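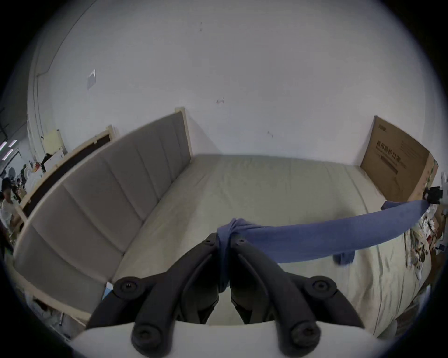 Renters policy: do I list my sister's things, or does she need her own?

Posted by Inna Nazarenko, March 2026

Hello everyone, and thank you in advance to whoever has the patience to read this through, as I know I tend to go on. I moved into a two-bedroom apartment in Trollthorpe last December and took out a renters policy because the lease required it. I did it over the phone in my lunch break and picked the middle option for everything, the way you pick the middle bottle of wine. It runs me $32 a month with Geagea and I had not thought about it again until now.

My younger sister is moving in with me. She's 26, she has a job, she'll be paying me for her half of the rent, and so far she isn't on the lease (the landlord knows and is fine with it, we just haven't done the paperwork). She owns more than I do! There's a good bicycle, a sewing machine that cost a small fortune, a laptop, winter coats, and our grandmother's ring, which I'd be heartbroken to lose and which I don't think either of us has ever had looked at by a jeweler.

So I called to ask whether her things are covered under my policy, and the young man was very sweet but he said "resident relatives are generally insureds" and then in the next breath told me we might want two policies. When I asked which it was, he offered to email me the policy form. I have it in front of me now, and the definitions alone go on for 3 pages.

What I'd like to know is whether I need to add her by name, or whether being my sister and living here is enough. And does it matter that she pays me rent? A friend at work thought that might turn her into a tenant, or a boarder, and that boarders are treated differently. I don't mind paying a bit more if that's what it takes, I only want to do it properly before her boxes are all unpacked and we forget.

One more thing, and then I'll stop. Is there any sense in keeping receipts for old furniture? I have a drawer full of them.

Cistum
Just get her a separate one, they're cheap. My roommate and I each have our own and we've never had to argue over whose claim was whose. Also if she has a claim on yours it goes on your record, something to think about. Keep the receipts.

Wokedex
Hi Inna, and welcome! I spent a good many years on the agency side, most of it personal lines, so let me see if I can untangle this a little. Please do take it as a friendly chat and check the wording of your own form, as they differ from company to company and sometimes from state to state.

The young man wasn't contradicting himself as badly as it sounded. On most renters forms, "insured" means you, plus any relatives who are residents of your household. A sister who lives with you full time normally fits that description, whether or not she's on the lease. So on a typical form her bicycle and her coats would be covered alongside yours, up to your one personal property limit. Look for the heading "Definitions" and then the word "insured" (it's usually in bold or in quotation marks every time it turns up, and that makes for tiring reading, I know).

Your friend at work has a point, though. Many forms say they won't cover the property of roomers, boarders and other tenants, and then a few words later they make an exception for roomers and boarders who are related to an insured. If yours has that exception, your sister paying her half of the rent is much less of a worry. If it doesn't, or if the language is different, write to the company and describe the arrangement just as you described it to us. Ask for the reply in writing. I used to tell my customers to keep that kind of letter with the policy, and I had one lady who taped hers inside the front cover of her cookbook, where I suppose she'd be sure to find it.

Now, the limit. You picked the middle option when it was only your belongings in the apartment. With two grown women's things in there, that number may be too small, and you both share it. If you had a bad fire and the limit ran out, the two of you would have to sort out between yourselves who got what, and I have seen that go poorly in very loving families. Raising the limit usually costs less than people expect. Ask them to quote you the next two steps up and see how you feel.

The ring is a separate matter again. Nearly every renters form puts a low cap on jewelry that's stolen, and it applies no matter how high your overall limit is. It also won't usually pay if the ring is simply lost down a drain or left in a restroom. What you want to ask about is scheduling it, meaning it's listed by itself with its own value. You'll need an appraisal for that, so a trip to the jeweler comes first. I'd make a nice afternoon of it and bring your sister along, as it would be good to know what Grandmother left you both. Ask about the sewing machine too, if she takes in any paid work on it, as business equipment can have its own limit.

As for two policies, Cistum's way is perfectly sensible, and there are real advantages. Each of you has your own limit and your own liability coverage, and if one of you moves out there's nothing to unpick. A claim does follow the policy it was made on. For unrelated roommates I'd say do it every time. For sisters it can go either way, and I'd get her a quote and put it next to the cost of raising yours. If she does buy her own, tell both companies about the other, and check whether each one still counts you as a household. When a loss falls under two policies they can each decide to pay only a share, and then you're waiting on two adjusters.

And yes to the receipts, but don't let the missing ones bother you. Go from room to room with your phone, open the closets and the drawers, and talk as you go about what you paid and when. Send it to yourself so it isn't only on a phone that might be in the same fire.

Do write back and let us know what the form says!

Inna Nazarenko
Oh, thank you both so much. I found it! Page 2, roomers and boarders, and it does say "except those related to an insured." I've asked Geagea to confirm by email and to quote me the higher limit, and my sister is getting a price of her own tonight so we can compare. The jeweler can see us next week.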